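March 2022

I have been meaning to sit down and write since the middle of February, and here I am at last with a pot of tea and my feet up on the other chair. The choir has rather eaten my life, I'm afraid. We start on the big Brevton piece again tomorrow evening and I still can't get through page 3 of it without coming in early, though I have sung it over the washing-up so many times that I should think the whole street knows the alto line by now.

It is a funny thing, going back to singing at my age. I gave it up when I left school and for years I would have told you I didn't miss it. Then in the autumn I saw the card in the library window, and I stood there reading it with a bag of potatoes in each hand, and thought, well, why not. I very nearly turned back at the door that first evening. I'm so glad I didn't — I come home with my cheeks aching from smiling, and I sleep like a log afterwards.
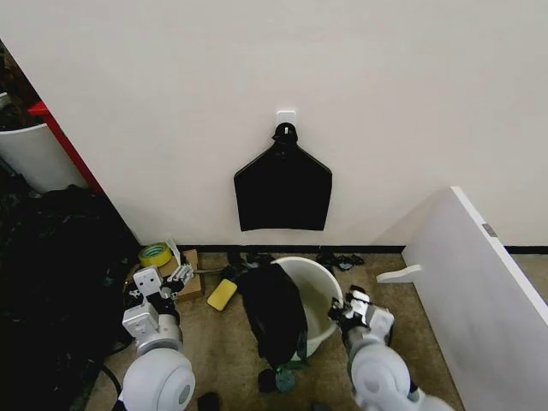 The white hook, with something black hanging from it.

What I love best is the bit before we sing at all, when everyone is hunting for the right page and the piano is going up and down its scales. The altos sit near the radiator, and quite right too. We have the dull notes most of the time, one after another, like a row of fence posts, and then once or twice in a piece the composer remembers us and hands us something so lovely that I can hardly get it out for the lump in my throat. There is one of those in the slow part of the Brevton. It only lasts 2 lines. 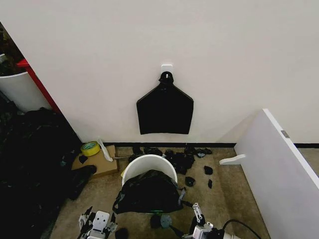
I tried to explain this to my sister on the telephone and she said it sounded like a great deal of waiting about, and I suppose it is, but I don't mind waiting about in good company. She has promised to come to the concert. She has also promised to bring her good camera and a lemon cake, and of the two I am counting more on the cake.

My music folder has finally given up. The spine went in February and I have been holding it together with a hair band, so this morning I walked into town and looked at new ones. The nice dark blue one was far dearer than I'd hoped and I came home without it, then spent the whole afternoon thinking of it. I shall probably go back. 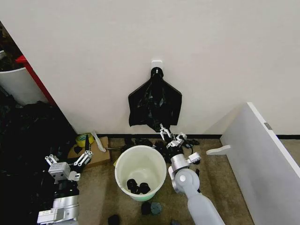 Black bag on its hook, reaching nearly down to the skirting board.

My throat has been a bit scratchy since yesterday, so I've been at the honey and ginger and trying not to talk, a thing I find very hard. I hummed my part under my breath instead and marked the breaths in pencil. I had been breathing in the middle of a word all this time — the shame of it!

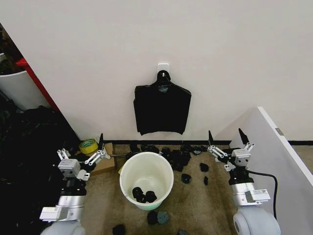 Black shirt up on the wall, white bucket on the carpet.

It has got dark while I've been writing and the tea is stone cold. Tomorrow I must ring about the tickets, look out my long skirt and see whether it still does up, and go over the last four bars of the slow part with the piano, very quietly, before the neighbours are home.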